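# Front Room and Tables – Minutes, 27/01/2023
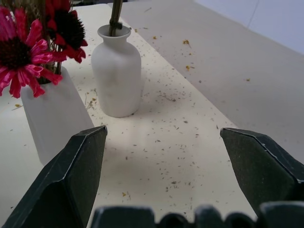 Who clears up under the vases when the stems drop?
Whoever is on the closing shift, before the chairs go up, and it gets marked on the sheet by the back door.

That question came up before the meeting had properly started, so it was taken first and the answer is now the rule. The sheet will get an extra column for it.

## 1. Last minutes

Read and accepted. One correction: the order from Drallen was for table cloths and napkins both, where the last minutes said cloths only.

## 2. Vases and dried stems

Most of the meeting went on this.

The dried arrangements went on the tables in the fall and customers like them. They shed. Seed bits and small pieces of petal end up on the light tabletops, where they show more than they would on the old dark ones. Two people had complaints passed to them at the counter this month, both polite.

Ideas raised:

- Go back to fresh flowers. Costs more and the water has to be changed. No one on mornings wants it.
- Hairspray on the stems. Tried at home by one member of staff, who said it helped with the grasses and did little for anything with petals. There was a worry about the smell near food.
- Shake the stems out over the yard bin before they go back on the table. Agreed, weekly.
- Put a saucer or mat under each vase. Some liked this, some thought it looked fussy. Left for now.
- Fewer stems in each vase. Agreed. The white vases have narrow necks and the stems rub against the rim when they are packed in.

The question of artificial stems was raised and dropped. Gruvex sells them by the box and the catalog is in the office if anyone wants to look, but there was no support for it.

It was also agreed that the arrangements should be thrown out when they start to look thin. At present they stay until somebody gets tired of them. They will be looked over on the first working day of each month.

## 3. How to clean the tables

There has been some confusion. The agreed order is:

1. Lift the vase off by the body and set it on a tray. Do not carry it by the neck.
2. Brush the dry bits into the pan with the soft brush.
3. Wipe with a damp cloth, then a dry one.
4. Wipe the foot of the vase before it goes back.

Going straight in with a wet cloth smears the flecks and pushes them into the joint along the table edge. A wooden skewer gets them out. Please don't use a knife, there are already scratches on the window table.

The spray in the blue bottle is for the counter only. It has been dulling the tabletops. The Ginberg cleaner is the one for the tables and it lives on the lower shelf under the sink – the label has worn off, so it will be relabeled.

Brushes: there are 2 soft brushes, and one is always missing. A hook will be put up beside the pan.

## 4. Washing the vases

The white ones can be washed by hand with warm water and a bottle brush. They must be left upside down overnight. Stems put back into a damp vase go moldy at the ends, and we lost several before Christmas that way.

The frosted ones show fingerprints. Wash the same way and dry with a lint-free cloth. Nothing goes in the dishwasher, including on busy days.

A vase with a chipped lip should be taken off the floor and put on the office windowsill. There was some discussion of what happens to them after that. They can be used for pens.

## 5. Money

The flower and table budget is $200 until June. Cloths and brushes come out of the same amount. There was a request to raise it, which was not agreed, though it can be brought back once the spring bills are in.

Golestani has offered dried grasses by the bundle. The price was thought fair. Order 6 bundles and see how they hold up before ordering more. Delivery should go to the side door, as the last box of anything fragile was left out front in the rain.

## 6. Other business

The wobble in the corner table is the floor. A folded card has been under one leg since summer and will be replaced with a proper felt pad.

A customer asked to buy one of the vases. The answer is no for now, as we are short.

The vacuum bag was full again. Whoever finds it full should change it. Spare bags are in the tall cupboard behind the aprons.

## Actions

- Add the vase column to the closing sheet – closing shift lead
- Thin out the stems in every vase and throw out the worst – morning shift
- Relabel the table cleaner – kitchen
- Put up the hook for the soft brushes – kitchen
- Order the grasses, side door delivery – office
- Felt pad for the corner table – office
- Saucers or mats under the vases – carried over to the next meeting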